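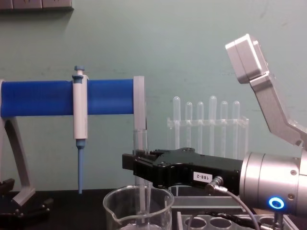

## 4. Setting up the bench

This section covers the pipette stand, the tube rack and the beaker. Do the steps in the order given. If the stand is already assembled, start at 4.2.

### 4.1 Assembling the pipette stand

The Wetlow stand comes as a padded bar, an angled leg and an upright end bracket. The bar screws are in the small bag taped inside the lid of the carton.

1. Wipe the bench top with a damp cloth and let it dry.
2. Lay the padded bar on the bench with the screw holes facing out.
3. Fit the angled leg to the left end of the bar. Put in both screws and turn them by hand until they catch.
4. Fit the end bracket to the right end in the same way.
5. Stand the assembly up and press down on the middle of the bar. Both ends should sit flat.
6. Tighten all 4 screws with the supplied key. Stop when you feel firm resistance.

**Note:** If the stand rocks, loosen the leg screws half a turn, press down again and retighten. Do not put folded paper or tape under the foot.

**Caution:** Overtightening will crush the end of the padding. A crushed bar can't be repaired and has to be replaced.

### 4.2 Hanging the pipette

1. Remove any tip from the pipette. Use the ejector and discard the tip in the tip bin.
2. Hold the pipette upright with the plunger button at the top.
3. Clip it onto the bar near the angled leg. Push until the clip seats all the way on the padding.
4. Let go slowly. The pipette should hang straight, with its lower end clear of the bench.
5. Slide it along the bar if it is too close to the leg to grip comfortably.

The stand takes single-channel pipettes up to the 200 µL size without adjustment. For larger bodies, use the wide clip (spare parts list, page 3).

**Caution:** Never hang or lay down a pipette with liquid in the tip. Liquid that runs back into the body will damage the seal. If this happens, take the pipette out of use and tell Fatima Venter before anyone tries to clean it.

### 4.3 Placing the tube rack

The clear acrylic rack goes at the back of the bench, near the wall. Leave enough space behind it for your fingers, so that it can be lifted from both ends.

1. Rinse the rack in lukewarm water and dry it with a soft cloth.
2. Check the crossbar for cracks. Hold it up to the light, as fine cracks are hard to see in clear acrylic.
3. Set the rack down with the crossbar parallel to the wall.
4. Load clean tubes from left to right. Lower each one in; do not drop it.
5. If you have tubes of different heights, write down which position holds the taller one before you start work.

**Caution:** Do not wipe the rack with acetone or alcohol. Both will cloud the acrylic, and alcohol can cause cracks around the holes. Use water and a drop of mild detergent only.

**Note:** Clear tubes are easy to miss against a pale wall. Rodrigo Rebelo keeps a strip of dark card at the Trerkach bench that can be slid behind the rack when you need to read a level.

### 4.4 Placing the beaker

1. Choose a glass beaker with an undamaged rim. Run your eye around the spout in particular.
2. Place it at the front of the bench, well back from the edge.
3. Turn the spout to the left, toward the pipette stand.
4. When you put a tube into the beaker, keep hold of it until the lower end is inside the rim, then lower it gently.
5. Do not leave a tall tube leaning in an empty beaker. Return it to the rack.

**Caution:** Glass on glass chips easily. If you hear a sharp click, inspect both pieces before using either one again. Chipped glass goes in the blue Cinex bin under the sink and never in general waste.

### 4.5 Final check

Before the first use of the day, confirm the following:

- The stand is level and all screws are tight.
- The pipette hangs straight and has no used tip on it.
- The rack is dry and no tube is stuck in its hole.
- The beaker is clean and stands flat.

Enter your initials on the bench sheet. Replacement pads, clips and screws are ordered through Mokgethi stores; allow 2 weeks for delivery. The full stand should be taken apart and cleaned every March, following section 7.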